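Glaze notebook, Narkley workshop
29 Aug 2025

Picking up from the last page, where I ran out of room in the middle of the ash glaze and then lost the pen. The kiln was cool enough to open this morning, and I was good and waited until I could hold my palm against the lid before lifting it, after what happened to the big blue platter in the spring.

Top shelf first. The Groddale clay tiles with the ash glaze have come out softer than I expected, a kind of weak-tea green where it pooled in the stamped lines and nearly brown on the edges. I like it very much! The surface is smooth under a fingernail and there is only a little crawling on the two tiles I dipped last, when the bucket had been standing and I was too lazy to stir it again. So that one is on me and the recipe can stay as it is. The same glaze on the white clay is dull and a bit gray, and I wouldn't bother with it again unless someone has a use for dull and gray (some people do, and I have seen lovely things made with it).

For the record, the batch was 669 g dry, put through the 100 mesh sieve twice, and it went on with a three-second dip. If you use the coarser sieve you get speckles, which are pretty on a mug and horrible on the inside of a soup bowl.

Middle shelf was the Grunenitz iron red, and I am sorry to say it is still not red. It has gone the color of an old boot. I held the temperature for 90 minutes on the way down this time, going by the note pinned over the sink, and it did bring out some nice rusty flecks near the rims, so I think we are heading the right way and just haven't got there. My feeling is that it is going on too thin. The bucket has been topped up with water more than once over the summer (I have done it myself, I confess) and it pours like milk now when it used to pour like cream. I have put a lid on it and taped it shut, and would everybody please let it settle so that I can take some water off the top before anyone dips again.

Bottom shelf was mostly other people's mugs. All fine except one handle, which has a crack right where it joins. I set that one on the windowsill with its saucer.

Reclaim: I dried, crushed and weighed the trimmings from under the wheels and got 2,810 g, which is more than I would have guessed and says something about how I trim. It is slaking in the tall bin now. Don't add any of the dark clay to it, please, even a small lump, or the whole bin turns and we will be making brown bowls until October. 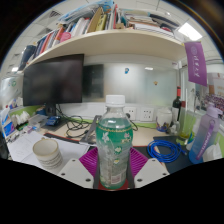

Drink bottle, white ribbed cap, green and pale gray label.

I also started a page at the back for the Kongkaew celadon, copied out of the old ring binder before the coffee stains take the rest of it. One line is hard to read. It might be whiting or it might be white something else, and I don't want to guess with a full bucket. I'll mix a cupful each way and put them on the same tile, one at either end, with the marks scratched into the back so they survive the firing.

For the next load:
Iron red, thicker, on three tiles, with one dipped twice
Ash glaze on the two cereal bowls, inside only
Celadon cupfuls, both versions
New wash on the middle shelf, which is flaking badly at the back left corner

Cones are nearly gone, and so is the wax. I have written both on the order sheet. The brush that lives in the wax pot has gone stiff as a twig, so I threw it out and cut down an old one to replace it.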